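Flurnadia Fold: a data card for the linen handling set
Maintained by Dolores Benavides, Kevley guest services
Last revised 1 Jan 2026

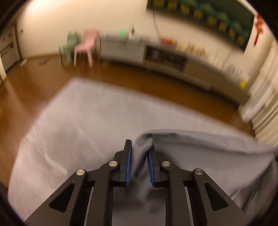 When we began planning for folding machines at Kevley, the first people we talked to were the ones who make beds and fold for a living, and I'm so glad we did. I spent years on that side of the work myself (my wrists still remember it), and I wanted whatever we built to start from the way our own staff pick up cloth, shake it out and lay it down again.

What's in the set

There are 215 recordings made by 5 members of the housekeeping staff using hand-held grippers. They cover picking up fabric, spreading it over a bed, and folding. Clips run up to 80 seconds. Skornley supplied the grippers and Dela Peña wrote the task sheets, which we then rewrote in September after the staff told us, quite rightly, that they would never start a fold from the middle!

What changes at work

Folding is the part of the shift we hope to hand over first. Room checks, guest requests and the final look at a bed stay with people. Recording was done on paid time and kept to 4 hours a week per person, and anyone could stop without giving a reason. Two of the staff now review clips for part of their week, a job that didn't exist before, and it is paid at the senior rate. I won't pretend everyone is at ease about all this. Some worry about their hours, and those talks are still going on.

Known gaps

Fast movements blur the background. Heavy blankets are barely covered, and fitted sheets are missing altogether, so please don't judge a machine's bed making by this set alone.

Using it

Please don't use the clips to time or rate individual workers. That was our promise to them before the first recording, and it goes along with every copy. Corrections are very welcome and can come straight to me.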